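5. Setting Up a Match in Zirik Scoreboard

This section explains how to prepare the Zirik tablet for a game of Australian football and how to keep the score until the final siren. Before you begin, please finish Section 4 (Connecting to the Display). The display at the ground must already be showing the Zirik start screen.

You will need:
The scoring tablet, charged to at least 30 percent
The team lists for both clubs
The club PIN, which your league administrator gave you

5.1 Create the match

1. On the home screen, tap New Match.

2. Choose the home club and the away club from the list. If a club is missing, tap Add Club and type the name. In the examples of this manual we use Devwood as the home club and Du Plessis as the away club.

3. Enter the ground. If your league has more than one ground with a similar name, check the ground code. For example, Jukeck Oval has the code 859.

4. Set the length of the quarter. The factory setting is 20 minutes. Many social leagues play a shorter quarter, so please ask the umpire before you change it.

5. Choose Time On or No Time On. With Time On, the clock stops when you press the yellow key. With No Time On, the yellow key does nothing.

6. Tap Save. The match now appears under Today.

Note: You can change the clubs and the ground until the first bounce. After the clock has started, only the administrator can change them.

5.2 Load the team lists

1. Open the match and tap Teams.

2. Tap Import if the club sent its list by the league website, or tap Type In to enter the numbers by hand.

3. Check every jumper number against the paper list. Two players of one team can not have the same number - the tablet will mark both lines in red until you correct one of them.

4. Mark the captain with a long press on the name.

5. If a player leaves the game injured or under the blood rule, tap the name and choose Off. The clock continues to run, and the player stays in the list with a gray background. When the player comes back, tap the name again and choose On.
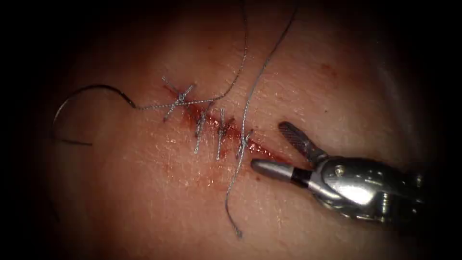
6. Tap Lock Lists when both team managers have agreed. A small padlock is shown next to the name of each club.

Caution: Do not use Delete for a player who goes off. Delete also removes all goals and behinds of this player from the match record, and they can not be restored on the tablet.

5.3 Keep the score

1. At the first bounce, press the green key. The clock starts and the display changes from the start screen to the match screen.

2. Wait for the signal of the goal umpire. Then tap Goal or Behind on the side of the team which scored. The tablet adds six points for a goal and one point for a behind.

3. Tap the number of the goal kicker. If you did not see who kicked it, tap Unknown. You can fill in the name at the next break.

4. For a rushed behind, tap Rushed. No player number is asked.

5. To correct a mistake, tap Undo within 10 seconds. The last score is removed from the tablet and from the display. After this time you must use Edit Score in the match menu, and the PIN is needed.

6. At the siren, press the red key. Compare your score with the cards of the goal umpires before you tap Confirm Quarter.

Note: The display follows the tablet with a delay of around 2 seconds. Please do not tap a second time if the new score does not appear at once.

5.4 If the connection is lost

The letter C in the top corner turns from green to orange when the tablet does not reach the display. Continue to enter the score as usual. All entries are kept in the tablet and are sent together when the connection returns. If the letter stays orange for a whole quarter, move the tablet closer to the display and follow the steps in Section 4.3 again.

Caution: Do not switch off the tablet while the letter is orange. Entries from the current quarter may be lost.

Zirik Scoreboard manual, last changed 24 September 2018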